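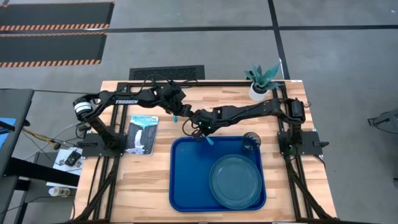

Blue serving tray with one plate and one clear cup, on a butcher-block table.

Trays, Plates and Cups: Frequently Asked Questions
Stedell Dining Room, page last updated 2020-06-29

Do I have to use a tray?
No. If you are only having a drink, carry it. For a plate and a drink together we ask that you take a tray, as the floor is concrete and dropped dishes rarely survive it.

Where do I pick up a tray?
From the rack to the left of the serving counter. Plates are on the shelf under the counter and cups are at the drinks station. If the rack is empty, ask at the kitchen window. There are usually more drying in the back.

How should I load it?
Put the plate on one side and the cup in a corner on the same side, then leave the other half open until you have been past the salad and bread. Heavy things go closer to you. A bowl of soup should go on last, and no fuller than an inch below the rim.

Won't it tip if everything is on one side?
It can if you carry it by the ends with a full plate and nothing to balance it. Hold it by the long sides, or slide the plate toward the middle before you lift. Once you have a bowl or a dessert on the open side the weight evens out.

My cup slides around. What can I do?
Wipe the tray first. A wet tray is the usual cause. Cloth liners are kept in the basket by the napkins, and one liner under the cup is enough. Please put used liners in the laundry bag and keep them out of the trash — we lose a lot of them that way.

Can I eat straight off the tray?
Yes, most people do. If you would like more room, take your dishes off and return the tray to the rack, provided it is clean.

Are the plates and cups safe in the microwave?
The plates are fine for up to 2 minutes at a time. The clear cups should not go in at all. Use one of the stoneware mugs from the hook rail for anything you want to heat.

Can I have hot coffee in a clear cup?
Please don't. The clear cups are for cold drinks. Mugs are next to the coffee urn.

Where do dirty dishes go?
To the return window at the end of the room.
Scrape food into the compost bin.
Pour leftover liquid into the sink, including ice.
Set the plate, cup and flatware on the counter separately.
Stack the tray face up on the cart.

Please do not stack plates with food between them or put cups inside one another. Nested cups stick together and the machine does not clean the inner one.

How many trays can be stacked?
Up to 30 on the cart and no more than that. The rack holds fewer, so stop when the stack reaches the top bar.

How are the trays washed?
They are rinsed, run through the dish machine, and stood on edge to dry. Food dye, mustard and beet juice can leave a mark even so. A paste of baking soda and water left on for around 5 minutes takes most of it off. Don't use steel wool. It scratches the surface and the scratches hold dirt.

What about the wood tables?
Wipe spills up when they happen and use a damp cloth, wrung out well. Please don't leave a wet tray or a sweating cup sitting on the wood between meals. The tables are oiled every January, and the room is closed for one evening while they dry. Notices go up at the entrance beforehand.

I found a cracked plate or a chipped cup. What should I do with it?
Hand it to whoever is at the kitchen window. Don't put it back on the shelf or in the trash. If something has broken on the floor, stay next to it and call for a broom so that no one walks through it.

May I borrow trays for a meeting?
Yes, for up to 3 days. Write your name and the number of trays in the borrowing book, and bring them back washed. For larger events speak to Marina Economou, who keeps the key to the overflow cupboard. Plates and cups can be borrowed on the same terms, but mugs can't leave the room.

Do you have smaller trays for children?
We have a few. They are kept on the bottom shelf of the rack. High chairs are by the coat hooks.

Who do I ask about something not covered here?
Dishes and trays: Marina Economou
Tables and chairs: Spyros Kouris
Lost items: check the box under the drinks station first, then ask at the kitchen window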